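Jostero Home Forum
Laundry and Linen

Cotton sheets gone rough and bobbly after one winter – can they be saved?
Posted by marrowfat_pea on November 15, 2019

Hello all, I hope somebody can help, as I've read so many different things that I'm more muddled now than when I started. I have several sets of printed cotton sheets which I'm very fond of, and over the last year they've gone from lovely and soft to something nearer a tea towel. They're also covered in tiny bobbles down the middle, where we lie, and the bottoms of my feet catch on them when I get in.

I wash them every week at 60 with a biological powder, a good slosh of softener, and then into the tumble dryer because we've no garden to speak of. We moved house in September and the water is much harder, you can see it in the kettle, so I did wonder whether that was part of it. I'd rather not buy new ones if I can help it. The shops only seem to do grey now and I do like a cheerful bed!

Has anyone brought sheets back from this, or am I flogging a dead horse?

teasel_and_thyme
Oh, I do sympathise, I went through exactly the same thing when we moved to a hard water area, and I nearly threw out a whole airing cupboard's worth before my neighbour talked me out of it. I'd say your sheets are very likely saveable as far as the roughness goes. The bobbles are another matter and I'll come to those.

The first thing I would do is stop the softener altogether. I know it sounds backwards, but it leaves a coating on the cotton, and together with the chalk from the water and any powder that hasn't rinsed out you end up with that stiff, slightly waxy feel. It took me ages to believe this. Do one long wash with no powder at all and a cupful of soda crystals in the drum, at whatever the label allows, and have a peep through the door halfway. If there are suds, that's old detergent coming out. Mine needed doing twice.

After that, use a bit more powder than you used to, not less, as hard water uses some of it up, but go by the hard water line on the packet. I use a water softening tablet as well, the Koltik ones, though I'm sure the supermarket's own would do just the same. And don't cram the machine. One double set at a time is plenty in ours, and the duvet cover goes in on its own, buttoned up, or it swallows everything else and the whole lot comes out in a damp ball.

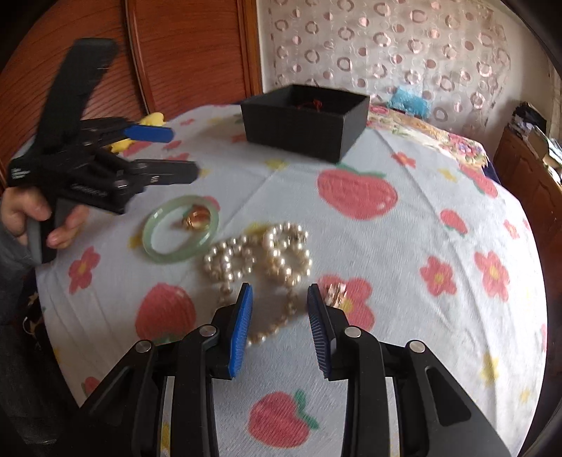

The strawberry sheet, still one of my favourites for summer.

Drying makes a great difference too. I take ours out of the dryer when they're still a touch damp, give them a really good shake (it's a job for two people if you can find another one) and hang them over the banisters to finish. Twenty minutes too long on high heat and they feel like cardboard, whatever you washed them in.

Now, bobbles. Those are little broken fibres that have tangled up, and no amount of washing will take them away. I lay the sheet flat, pull it taut and go over it with a battery bobble remover, a Cozma one I've had for years. Go gently, and keep well away from the hems. If you're patient it's a pleasant enough job with the radio on. They may come back a little, but nothing like as bad in my experience. Check the label as well, because polyester mixes bobble far more than plain cotton and some of mine turned out to be half and half, which I'd never noticed!

Do let us know how you get on – and I quite agree with you about the grey.

dunnock29
White vinegar in the softener drawer. Works for me. Don't put it in with bleach though.

copperkettle
I'd add that 60 every single week is quite hard on printed cotton. I do 40 most weeks and save 60 for when one of us has been poorly. Turn the pillowcases inside out and the colours last better as well. I've also tried the Clinent powder that gets recommended on here, and I didn't care for the smell, but my sister swears by it.

If they've gone thin in the middle, as well as bobbly, hold one up to the window and have a look. Mine had, so I cut it down the centre and joined the outside edges together, the way my gran used to. You do get a seam down the bed but you soon stop noticing it. The really worn bits make very good dusters.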